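Subject: Re: [bench-rules] Draft 2, working next to a sink
From: Zhuoran Meng

Hi all,

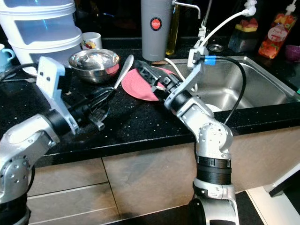

I read the draft through twice and then went over it again with the Zimia kitchen in mind. Most of it I would sign today. My comments are on the cable section and on the speed limit, and I have one question for Yusof at the end.

On July 8, no, sorry, in the July thread, Firkel wrote:

> Section 4 says cables must be "kept clear of water." I don't think
> anyone can check that. Clear by how much? We have two arms on one
> counter and the sink is between them and the wall outlet. If the
> rule means no cable may cross the basin, say so. If it means no
> connector may hang over it, say that. I would also like to drop the
> line about removing all glass and food before a run. A kitchen with
> nothing in it is a poor place to practice kitchen work.

I agree with the first part. A cable with an unbroken jacket going over the rim of a sink is a smaller worry to me than a connector near the faucet. I suggest this wording for 4.2:

"No connector, splitter or power supply may sit over or inside the basin while an arm is powered. A cable that has to pass the rim is tied down on both sides of it, with enough slack for the full reach of the wrist. The faucet stays shut during a run."

The slack matters. At Zulwood we tied ours too short, and the plug worked loose from the wrist after 15 runs. We now move each arm by hand to its far corners before switching on the motors, and look at every tie while we do it.

On the second part I only half agree. Mugs, bowls and bottles can stay. Glass jars should go to the back of the counter, outside the reach of both arms, and the reach should be marked with tape so the next person doesn't have to guess. Open oil should be capped. Food that has been on the counter during a run gets thrown out.

For 5.1, the draft gives one speed limit for everything. I would keep a lower one for any move where the gripper presses down on a dish or the counter, and add a force stop for those moves. Two arms working on the same dish should share one stop button.

Yusof, does the stop in your setup cut power or hold position? Ours holds, and I'd like the text to cover both.

Zhuoran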